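January
By Wing-sze Mak and Chidubem Sani

4.2 Where clothes come to rest

We had gone into the Droltville homes expecting the bedroom chair to be the great collector of half-worn clothing, and it certainly did its share, but the longer we sat with the households' diaries the more we found ourselves reading about sofas, window seats and padded benches. People wrote about these places with real affection. A soft seat is close to the door, it is about the right height for a tired arm, and a shirt dropped on it does not feel as though it has been put on the floor, which several of our participants told us (quite firmly!) would be another matter altogether.

We came to call these garments "resting" clothes, borrowing the word from one of the diaries. A resting garment has left the body or the laundry and has not yet reached a drawer, a hook or a hamper. It is usually a single item, and it is usually something its owner is fond of. Sports jerseys, hooded sweatshirts and cardigans came up again and again, while dress shirts hardly appeared at all. A bunched jersey on a gray seat, with only the last letters of the team name and part of the number showing among the folds (Figure 3), is very much the kind of thing our diary keepers had in mind.

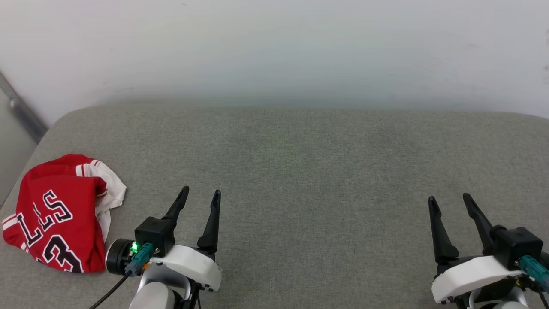
Figure 3. A red jersey with black lettering, resting on a gray upholstered seat.

Folding was where the households differed most. Of the 80 diary keepers, many said they would fold a jersey only when it was on its way to a drawer, and that to fold it on the sofa would be to do the job twice. Others folded wherever they happened to be standing. Tzu-hsuan Lui, who carried out the follow-up visits, noticed that slippery knits discouraged even the keen folders, as the sleeveless kind have so little shoulder to hold on to and the big printed letters want to crease along their own lines. One father described turning the letters inward first and then folding in thirds, and he was kind enough to show us 2 times over, as we were slow to follow.

We should say a word about how long things stayed. Our entries, a little over 2,000 in all, were written at bedtime, so a garment picked up before supper could easily slip past us. With that caution in mind, the seat nearest the front door was cleared most often, generally when company was expected, and the bench at the foot of the bed least often. We return to the matter of company in Section 5.

Related items
Belhaj and Mussa, Hooks, Hampers and Habits
The Cornix Laundry Diaries: Notes for Coders
Yau Household Study, Working Paper 12

Last updated: January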